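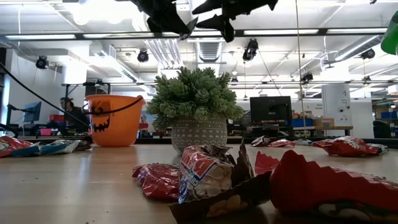

Does adding clutter to the table really help a grasping policy, or did we just get lucky?

Posted by Yaryna Horobets, Oct 6, 2023

Hello everyone, and sorry in advance for the length. Our group has been teaching an arm to pick up candy wrappers and snack bags, and we are trying to write up a result I don't fully trust. We trained two policies on 600 demonstrations each. The first set, from July, had one bag at a time on a bare table. The second had bags and wrappers scattered any which way, with a plant and a jack-o'-lantern bucket left standing among them, and some of the bags torn open or crumpled. Same arm, same training recipe (we use Varela, with the default settings).

On our cluttered test the first policy finished 18 percent of its picks and the second finished 76 percent. I was so pleased that I told my mother! But then a labmate pointed out that the test looks an awful lot like the second training set, right down to the bats hanging overhead. Shiny red foil is most of what we have, too. How would you check that the policy has learned something about bags in general, and what would you want to see in the paper?

Johanna Zaugg

What a nice problem to have, and your labmate deserves a coffee. I would change one thing at a time. Keep the bags you have and take away the decorations, the plant and the bucket. Then put those back and use only packaging that never appeared in training, preferably in colors and materials you have little of - matte paper, clear plastic, that sort of thing. Then move the table so the office behind it looks different. If you change everything at once and the number drops, you will spend a week guessing why, and I say this as someone who has spent that week.

Please also run the second policy on the bare table with a single bag. We did this on our Kuselia project and the clutter-trained policy was a little worse there, which was worth a paragraph of its own. And report how many trials went into each percentage. Ours was 123 per condition, and the reviewers still asked for error bars.

Aarne Aaltonen

Foil is hard, the highlights move when the camera moves. Try more lighting.

Vanderleia Arruda

I agree with Johanna, and would add one small thing. Decide before you start what counts as a finished pick. With a torn bag, is it a success if the bag comes up and a piece of candy falls out? We argued over this for days at Celermont and ended up scoring it separately, as "lifted" and "lifted with contents." Have whoever does the scoring watch the videos without knowing which policy is running. Good luck with the paper, and do come back and post the new numbers when you have them!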